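Workshop notebook, Monday, February

Glaze tests, second round

In at 8 with a cold and a thermos, and the kiln was still too warm to open, so I swept up and wrote out the labels first. Silvia Říha had left me a note about the Jeltetden clay (she thinks it wants a slower drying, and I think she's right, the last batch of tiles curled up like old sandwiches). I've moved the new ones to the bottom shelf under a bit of plastic and we'll see.

The matt white is what I'm really after. I want it soft, a bit like eggshell, without that chalky feel that makes your teeth itch when a fork goes over it. Recipe as before but with less whiting, sieved twice this time because I got lazy in the last round and paid for it with specks. 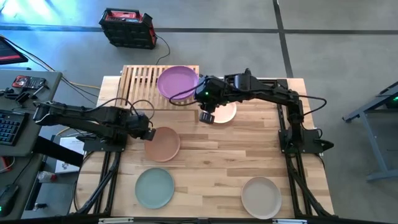

Took the kiln up slowly to 880 for the bisque and held it there for almost half an hour. Timo reckons the hold is a waste of electricity. Maybe! But the tiles that had it took the glaze much more evenly, and I'd sooner pay for the electricity than throw out another shelf of pots. Must ask Ghanem what he does with his earthenware, he never seems to get pinholes.

Dipping went well apart from the tongs, which leave a nasty mark on the rim if you hang on too long. Count of five, out, shake, done. The blue slid off tile 2 completely – I think I'd left a greasy thumbprint on it.
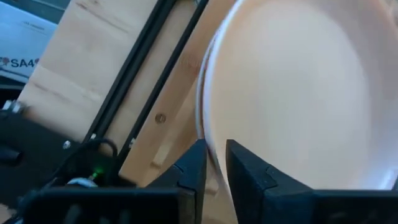

Things to sort before the next firing

New cones, we're down to the odds and ends at the bottom of the box. Kiln wash on the middle shelf, which has a big scab of green on it (mine, sorry). And would whoever has the Polier scales please bring them back, I've been weighing oxide on the kitchen ones and they jump about terribly with small amounts.
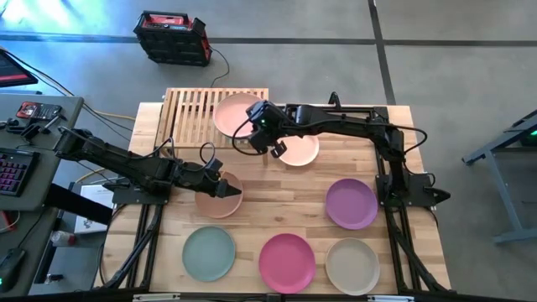 Also want to try the white over the red slip, thinly, to see if any warmth comes through. Silvia did something like it years ago and can't find her notes, so I'm starting from scratch with five tiles and a wide brush. If the clay is dry enough I'll slip them tomorrow after lunch.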